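Sundholm, September 26, 2020

Pemo Opens Orders for the Zunska Handheld Radio Bracket for Vans and Small Trucks

Pemo, the maker of vehicle mounting parts for two-way radio users, has opened orders for the Zunska, a bracket which holds a mobile radio head, its microphone and an external speaker on one plate. The bracket is made for vans and small trucks, where the space near the driver is often already taken by a navigation unit or a phone. First deliveries leave our warehouse in Sundholm next week.

The work on the Zunska began in May, after many customers wrote to us with the same wish. They had a radio with a detachable head, and they did not want to drill into the dashboard. The existing Pemo seat bolt base solved one part of this, but the radio head was sitting too low, and the driver had to look down to read the channel. The new bracket uses the same seat bolt and brings the head up to the height of the gear lever or higher, depending on the vehicle.

The plate is 124 millimeters wide. It accepts radio heads from most of the common makers of amateur and commercial equipment, and the holes have slots so the head can be moved to the left or right before the screws are tightened. The upright post turns in steps, and it is locked with one hand knob. No special tools are necessary for the installation. One hex key comes in the box. 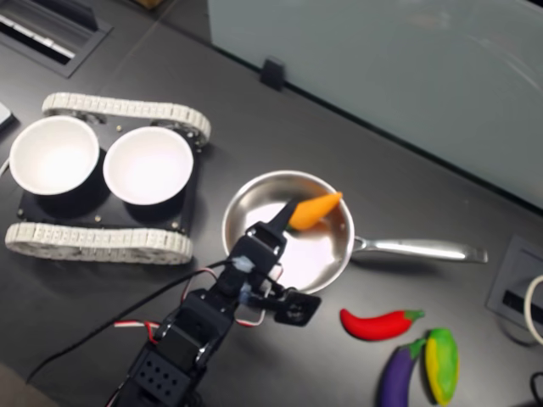 Written by Ilse Maroun, Press and Customer Information, Pemo

The microphone clip has been changed compared with our older products. It is now placed on the side of the plate, with the opening toward the driver, and can be moved to the other side for vehicles with the steering wheel on the right. The speaker sits behind the head and points upward. In our road tests this gave a clearer voice at highway speed than a speaker under the seat.

Cable routing was a frequent subject in the letters we received. The post of the Zunska is hollow, and the separation cable and speaker cable go down inside it and come out close to the floor. The opening is wide enough for the usual modular plug, so the plug does not need to be cut and crimped again. Owners who keep the main radio unit in the back of the van can order a longer separation cable together with the bracket.

A ground strap is included. We recommend to connect it between the plate and the vehicle body, especially for users who are working on the HF bands. Please remove the paint under the ring terminal and protect the bare metal afterward with grease. The antenna mount needs its own ground connection, and the strap of the bracket does not replace it.

The first production run is 500 pieces. Of these, 300 are kept for direct orders and the rest goes to dealers. The bracket is offered in black powder coat only. A second run is planned when the first is sold, and we will then also consider a gray version, which some dealers have asked for.

Together with the Zunska, Pemo is introducing a smaller accessory with the name Âu. It is a flat cup holder insert for handheld radios, with a rubber ring that fits cup holders of different sizes. The Âu can be ordered alone or in one package with the bracket. It has no charging function, but there is a slot in the bottom for the cable of a normal charger.

Both products have a guarantee of 8 years against breaking of metal parts. The knob and the rubber ring are wear parts and can be ordered separately at any time.

Drilling templates, a list of tested vehicles and the installation sheet can be requested from our customer desk in Sundholm. Dealers who would like to receive a sample should write to the same desk and mention the name of their shop and the vehicles which their customers mostly drive.

Press contact:
Pemo, Press and Customer Information, Sundholm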